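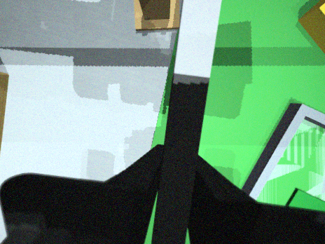

Plukell Local History Boards > Women's History > Writing and Sources

Thread: Walkout entry is at 799 words and the limit is 700

saltmarsh_reader
I'm writing the Getar Laundry walkout entry for the online Plukell encyclopedia. The limit is 700 words. I have 799, and every one of them is a jewel. At present 200 of those words are about the owner: where he was born, which church he paid for, his opinion of the tramway. I inherited that part from the old entry, which was called "Getar Laundry (business)" and got to the women in its last sentence, where they "caused some disruption in January."

So do I cut the owner down to a line? The women shut the place for 8 days and won a paid meal break, and I'd like the entry to be about that. The editor's note says to "retain existing biographical content where possible." It's possible. I just don't want to.

twicefiled
Cut him. He has a street, a drinking fountain and half a school. He'll cope.

oldbinder
I'm going to be the unpopular one again. If you take the owner out you lose the reason the walkout worked. He had the hospital contract and he couldn't afford a week of dirty sheets. That belongs in there. The tramway can go.

saltmarsh_reader
Fair. The hospital contract stays. I can do that in a sentence and still have room to say who did the ironing.

twicefiled
Which source are you using for the paid meal break? The only place I've ever seen it is Nona, and Nona printed whatever came through the letterbox as long as it was typed.

saltmarsh_reader
Nona, yes. I know. But it was the only women's paper in the county and the daily didn't send anyone. The daily did find space that week for a prize marrow.

oldbinder
Nona was a campaigning paper. I'm not saying they lied, I'm saying they wanted a win and printed one. You can't put "won" in an encyclopedia on the strength of that. "Was reported to have won" is fine.

mrs_mangle
Oh come on. The daily was a campaigning paper too, it campaigned for the man who bought the ads. I never see anyone write "was reported to have founded a laundry."

oldbinder
There's a deed for the laundry. Show me a deed for the meal break and I'll go quietly.

mrs_mangle
Have you tried the wage books? They're in the Tuhumury Reading Room, in the gray boxes, not the catalog ones. Ask at the desk for "Getar, miscellaneous," and when they say there isn't one, ask again. My grandmother was on the mangles there (hence the name, I'm not just bad-tempered) and I found her in the second book with her hours next to her. The spring pages have an extra column. It has no heading, naturally.

saltmarsh_reader
An extra column! I've been to Tuhumury three times and been told there isn't one, three times. I believed them, like a fool.

twicefiled
An unlabeled column could be soap.

mrs_mangle
It could be soap. It would be soap handed out in half hours, to women only, starting in spring.

oldbinder
All right, that's better than Nona by itself. Two sources that never met each other, pointing the same way. I'd still hedge it, but a smaller hedge. "According to Nona, and consistent with the wage books" would satisfy me.

saltmarsh_reader
That's nine words, oldbinder. I'm over by 99.

oldbinder
Take them out of the tramway.

lurker_on_the_landing
Long-time reader, first post. Please list the women by name if you can, even if it has to go in a note at the bottom. Notes don't count toward the limit on that site (I checked when I did the entry on the school kitchens). The old entry calls them "the girls" and some of them had been there longer than the boilers.

saltmarsh_reader
Notes don't count?? I've been cutting adjectives since breakfast.

twicefiled
Don't tell the editor. The last time people found out about notes we got the cemetery entry.

saltmarsh_reader
Draft is now 699. The owner has one sentence, with the hospital in it. Names go in the note once I've been back to Tuhumury and copied them out properly. I've written "won," with the source straight after it.

oldbinder
I'll be leaving a comment about "won."

saltmarsh_reader
I've left you a space for it.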